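How I keep my folding takes consistent (my house rules for handheld grippers)

I've been recording cloth folding with handheld grippers since June, and my first batch was a mess. The folding was fine! The trouble was that every take followed a slightly different set of habits, and when I went back through them I couldn't compare one with another. So I wrote myself some rules. The folks on the Grivel forum asked me to put them somewhere they could link to, so this page is the tidied-up version, last changed 25th January.

Before you record anything

Wipe the lenses and check the finger pads. I open and close each gripper 7 times, slowly, and watch that both fingers meet in the same spot every time. If one side lags, stop and sort it out now - you will not fix it later in the data, believe me.

Then route your cables. Let them hang with enough slack that you can reach across your work without tugging, and keep them off the cloth.

Decide what counts as clutter. My rule (borrowed from the Wornine checklist, which is stricter than mine) is that everyday stuff can stay around the work area as long as it isn't under the garment or in the path of your hands. Homes have mugs and tissues in them, and I want takes that look like homes. What I don't allow is moving that stuff halfway through a take. Pick a layout and leave it alone until you've saved.

Gripping the cloth

Go for an edge or a fold, never the flat middle. Bring the fingers in open, one on each side of the fold, and stop for a beat before you close. That little pause makes it so much easier to mark where the grasp starts.

For anything bigger than a washcloth I use 2 grippers. Take one end with each, get both grips settled, and only then pull the cloth taut. Pull gently! You want the slack out and nothing more. If a corner slips, open up fully and regrip, and keep recording while you do it. I used to bin those takes and I wish I hadn't.

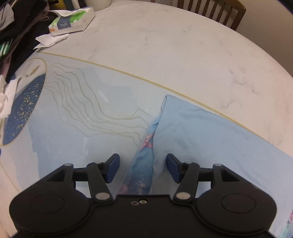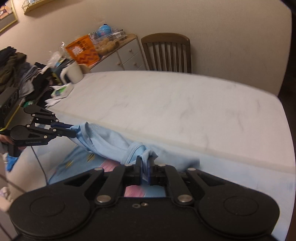
Light blue fabric at the gripper fingers: a patterned fold in the first picture, a T-shirt held between two grippers in the second.

Naming and logging

Every take gets a number and one line of notes, written right after saving. Mine look like this:

2912 - shirt, both hands, regrip on left
3015 - towel, one hand, clean

I keep the notes in Illent, but a text file does the job just as well. Use the same few words every time. I had "slip", "drop" and "lost it" all meaning the same thing for months, and cleaning that up took me almost 2 whole evenings.

When to stop

If your wrists are sore, you're done for the day. Tired hands get jerky, and it shows. I take a break between garments and shake my arms out, and I never start a new garment just to round off the count.

One thing I still go back and forth on is Juhász style resets, where you crumple the cloth the same way before each take. I've tried it and I find my crumples get suspiciously neat after a while, so for now I just drop the garment from chest height and work with whatever I get. If you do it the other way, write that in your notes so the two kinds don't get mixed together.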